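The Striped Shirt
by Mihret Nigatu

My father's shop was on the corner where the bus to Vurard turns around. It had one window, and in the window was a card that said REPAIRS, ALTERATIONS, PLEASE RING. The bell had not worked since my childhood, so people knocked on the glass with their keys.

When he went into the hospital in December, I came back to close the shop. I had taken 5 days from my work and I thought it would be enough. The first day I only sat in his chair. The second day I began with the shelf.

On the shelf were the finished things, each folded in brown paper with a name written in pencil. Most of the names I knew. There was a pair of trousers for Jemal from the bakery, who had grown so much thinner that I did not recognize him when he came. There was a wedding dress that a woman had left almost 4 years before, and she had never returned. My father had written on the paper, "She will come," and under it, in a different pencil, "Keep."

I telephoned everybody who had a number. They came one after another, they said kind words, they paid what was written. Some of them paid more and did not want the change. An old man stood a long time with his coat over his arm and looked at the machine by the wall.

"Who will do it now?" he asked me.

"I don't know," I said. "There is a place in Grodik."

"Grodik is a bus and another bus," he said, and he put on the coat and buttoned it up to the neck.

On Friday there was one package left. The paper had no name. Inside was a shirt, dark blue with thin white stripes, and a note was pinned to the collar: "Left cuff. Do not hurry." The left cuff was not done. The thread was still in the needle, and the needle was stuck in the cloth, very straight, as he always left it when he went to drink his tea.

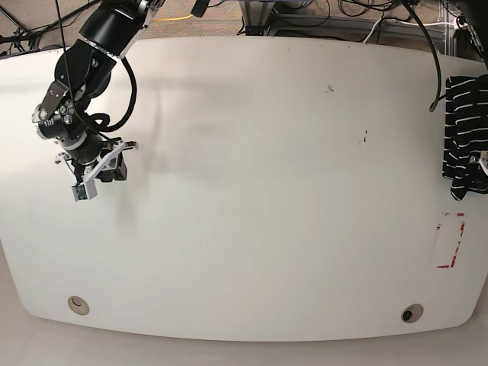
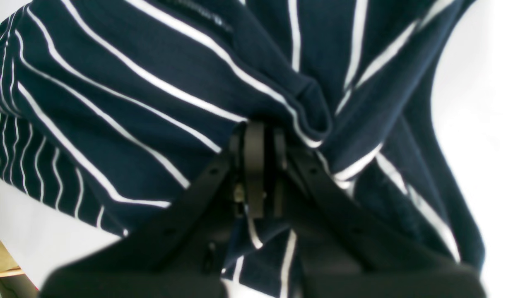 White table, striped cloth.

I took the shirt to the hospital in my bag. My father was sitting up against two pillows, and he was angry about the soup. I put the shirt on the blanket in front of him, and he stopped talking about the soup.

"You took out the needle," he said.

"I could not carry it in a bus with the needle."

"You could. You put it under the collar, flat." He turned the cuff over with his thumb. His hands looked clean and strange to me, without chalk on them. "Well. It's only a small piece."

"Whose is it?" I asked.

He did not answer at once. He smoothed the stripes along the sleeve until they were lying side by side, and then he did it again.

"Your mother bought it for me in Bruvier," he said. "It cost 200, and we argued the whole way home, because the rent was waiting. I wore it two times. Then I was too fat, then I was too old for stripes, and then I was thin again." He laughed a little. "So this autumn I thought, I will fix the cuff and wear it."

"To go where?"

"Must a man go somewhere?"

The nurse came in to measure his blood pressure and told him that he should not excite himself. He told her that he was only discussing a shirt. When she had left, he asked if I had brought thread. I had brought three, and I was not sure about any of them. He held each one against the cloth near the window and chose the darkest.

I had not sewn anything for many years. He made me thread the needle twice, the first time being too long - "You are not fishing," he said - and then he gave me the cuff and kept the rest of the shirt on his knees, so that we were both holding it. I made a stitch. He looked at it.

"Smaller," he said.

I made another one.

"Smaller. Nobody is chasing you."

Outside it became dark, and the lamps came on in the parking lot. At five o'clock they brought the soup again. He pushed the tray away with his elbow, without letting go of the sleeve, and I bent closer to see the stripe and went on.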